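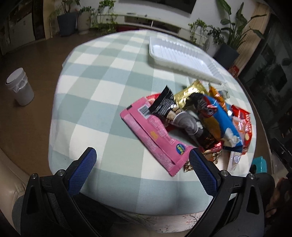

# Zeman round tablecloth, green check

The Zeman is a heavy cotton cloth for round tables, woven by Nollolix in a check of white, pale sage and a dusty blue-green. The check is woven in, so the pattern shows on both faces and the cloth can be turned over when one side has had a hard week. It is sold hemmed and pre-shrunk.

We have stocked it for two years. It replaced the older Gremonix cloth, which had a coated back and did not hang well. A few people still ask for the Gremonix. We have no more of it and the mill has stopped making it.

## Sizes

| Code | Cloth diameter | Fits table | Drop |
|---|---|---|---|
| ZR-140 | 140 cm | 90 cm | 25 cm |
| ZR-160 | 160 cm | 110 cm | 25 cm |
| ZR-180 | 180 cm | 120 cm | 30 cm |
| ZR-220 | 220 cm | 150 cm | 35 cm |

The drop is the length of cloth that hangs below the table edge. For everyday meals most people are happy with 25 cm. If you want more, go up a size and check that it will clear the seats of your chairs. A drop that reaches the lap gets caught when people sit down.

Measure straight across the widest part of the table. On a table that opens out with a leaf, measure it closed and open. A round cloth will not cover an oval table properly, and we suggest the Flunumano instead, which has the same check and comes in oval and rectangular shapes.

## Cloth and finish

- 100% cotton, plain weave, 240 g per square metre
- Yarn-dyed check
- Hem 2 cm, double turned, mitre-free, stitched in white
- No coating, no stain treatment
- Sizes 140 to 180 cut from a single width; size 220 has one seam, placed off centre with the check matched

Being uncoated, the cloth soaks up spills. Wipe them up quickly and put a mat under hot dishes, as the cotton gives very little protection to a polished table. A felt underlay is sold separately in all four sizes and also stops plates from clattering. Cut it back with ordinary scissors if it shows.

Colours vary a little from one dye lot to the next. If you need two cloths to sit side by side, order them together and say so in the order notes. We will pick them from the same lot. We can't match a new cloth to one bought earlier.

## Washing

Wash before first use at 40 degrees, on its own or with other pale greens and whites. After that:

- Machine wash at 40 degrees, or 60 for grease
- No bleach, including the oxygen type
- Line dry, or tumble on low and take out slightly damp
- Iron on the cotton setting while still damp

For tea and fruit juice, rinse from the back with cold water before washing. For candle wax, let it harden, lift off what you can, then iron the mark between two sheets of plain paper. Curry and turmeric are difficult and may leave a yellow trace for several washes. Strong sunlight will fade the blue-green squares before the sage ones, so don't leave the cloth on the line longer than it needs.

Shrinkage after the first wash is up to 2%. The sizes in the table are before washing.

## Creases

The cloth arrives folded and the fold lines are sharp. They come out with the first wash and iron. A steam iron used on the table is enough for the drop, provided you keep it off the part lying against the wood. For storage, roll it on a cardboard tube. Tubes are free if you collect; ask at the counter.

## Care homes, cafés and halls

Orders of 10 cloths or more get the trade price. We can sew a numbered tape into the hem for laundries that need one. Cloths going to a commercial laundry should be ordered in the next size up if the drop is tight, as hot tumble drying takes more out of them than washing at home.

Trade orders are handled by Vendula Kopecký. Send her the table sizes and the number of tables and she will reply with a price. If you are not sure of the colour, ask for a swatch, which is 15 cm square and shows all three colours.

## Delivery and returns

Stock sizes leave us within 48 hours of the order. Size 220 is hemmed to order and takes longer, usually a fortnight. The next batch of ZR-160 is due in April, and orders placed before then will be held and sent as they come in. Cards are not charged until the parcel goes out.

Unwashed cloths can be returned within 30 days. We don't take back cloths that have been washed, cut or fitted with numbered tape unless there is a fault in the weave or the hem. Small slubs in the yarn are normal for this weight of cotton and don't count as a fault.

## Also in this check

- Napkins, 45 cm square, sold singly
- Flunumano oval and rectangular cloths
- Table runner, 40 cm wide, cut to length
- Fabric by the metre, 150 cm wide, unhemmed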